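2024年9月27日
致：Laralel 基金会项目官员 Bohumila Havlíček
事由：Lidora 项目（求职诈骗防范宣传）第二期进展

Bohumila 您好：

第二期的报告按您给的模板写，但“成果亮点”一栏我没有填，内容并入了下面各节。我手上的数字有一半不足以称为亮点，另一半要等到期末才能判断。

## 一、广告投放

第二期共投放十八条短视频广告中的十一条，其余七条我压下了，理由见后。投放由 Brenolero 负责，他们七月交来的小结用了“反响热烈”四个字，后面附了一张曲线图，没有纵轴刻度。我们要了两次原始数据，第二次才拿到。

原始数据里，比较可靠的一项是落地页上的“自查清单”：完整填完的有 2,235 人次。请注意是人次。页面不要求登录，同一个人换一部手机再填一遍，就会再算一次。Brenolero 希望我们在对外材料里写成“帮助了两千多名求职者”，我没有同意，也请基金会在年报里不要这样写。

播放量我不打算在正文里引用。平台把停留三秒也算一次播放，而我们的视频开头三秒是一个假招聘广告的截图。有多少人看到“日结高薪”就停下来，又在我们说明这是骗局之前划走了？现有数据答不了这个问题。更糟的可能是，有些人只记住了那句假广告。压下的七条都是这种开头，Erick Mollel 正在重剪，把提醒放到最前面。重剪的费用从机动预算出，不另申请。

## 二、线下讲座与问卷

原计划发放问卷 300 份，收回 198 份。单看回收率并不难看，但我有三点保留。

- 问卷是讲座结束后当场发的，主讲人就站在门口收。在这种情况下，很少有人会勾“没有帮助”。
- 第四题问“您今后是否会核实招聘方身份”，几乎人人答“会”。这道题测的是礼貌，我建议下一期删掉，换成两则真假招聘信息让参加者自己辨认。
- 中途离场的人没有填问卷，而他们的意见恰恰是我们最缺的。

Miroslava Vrabec 在两场讲座后做了简短访谈。有一位参加者告诉她，讲座讲的几种骗术她都知道，她需要的是有人在签约之前替她看一眼合同。另外几位的说法也差不多。我把这一点写在这里，是因为它和我们申请书里的前提有出入：申请书假定人们受骗是由于不知情。访谈人数太少，推翻不了什么，但足够让我不太放心。

## 三、咨询热线

热线本期受理求助 18 宗，低于预期。Erick 认为是宣传不够，我觉得也可能是开放时间不对：热线只在工作日白天有人接，而找我们的人白天多半在上班或者面试。两种解释目前都没有证据。十月起我们把其中两个时段移到晚上，广告量不变，这样至少能看出时间有没有影响。

十八宗里，有几宗求助人已经付了所谓的“培训押金”。我们能做的是陪同整理聊天记录和转账凭证，转介给警方和法律援助。结果如何，多数还没有回音。在有回音以前，我不会把它们列为“成功个案”。

有一宗牵涉到求助人的家属，资料不便写入报告。您若需要核查，可以来办公室看卷宗，不外发电子版。

## 四、与 Bhattacharjee 的合作

上一期报告说 Bhattacharjee 招聘平台“已同意”在职位页面加入举报入口。这句话写得太早了，责任在我。他们同意的是“研究可行性”。七月开过一次会，会上他们展示了设计稿，按钮放在页面最底部，颜色和背景接近。我们提了修改意见，至今没有收到书面答复。

我的判断是，这件事年内做成的机会不大。如果基金会愿意以资助方名义去一封信，也许有用，也许只会换来另一场会议。我倾向于先等到十月底，到时仍无答复，就把这部分人力转到热线。

## 五、经费

支出总体在预算之内，明细见附表。需要说明的有两处：

1. 翻译费超支。原来的报价没有包括配音稿的二次校对，是我们询价时漏问的。
2. 场地费有结余。一场讲座因报名太少取消，省下来的钱算不上节约的成绩。

Brenolero 的尾款尚未支付。合同写明须交付完整数据，目前还缺落地页的来源分布。Alžběta Halás 在跟进，收齐再付。

## 六、下一期安排，以及想请您定的事

七条视频重剪后先投两条，与旧版并行，比较填写清单的完成率。问卷重新设计，改由不参与主讲的同事收取，离场的人也会在门口问一个问题。热线调整时段。

另外有两件事想听您的意见。第一，指标表里的“触达人数”能否换成“清单完成人次”？数字会小很多，好处是我知道它是怎么来的。第二，能否从场地结余里拨一部分，请一位懂劳动合同的律师每周来半天？这不在原申请范围内，若需要补交变更说明，请告诉我格式。

如果第一件事不行，我们照旧填报触达人数，但我会在表下加一条注释，写明平台的计算方式。
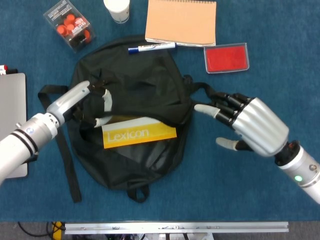 **Hedvika Sokol**
Lidora 项目统筹

附表随信寄出：支出明细、问卷原题、广告原始数据（缺来源分布）。访谈记录已隐去姓名，由 Miroslava 保管，查阅请先与她联系。对第四节有不同看法的话，请直接回复本信，我会连同您的意见一并归档。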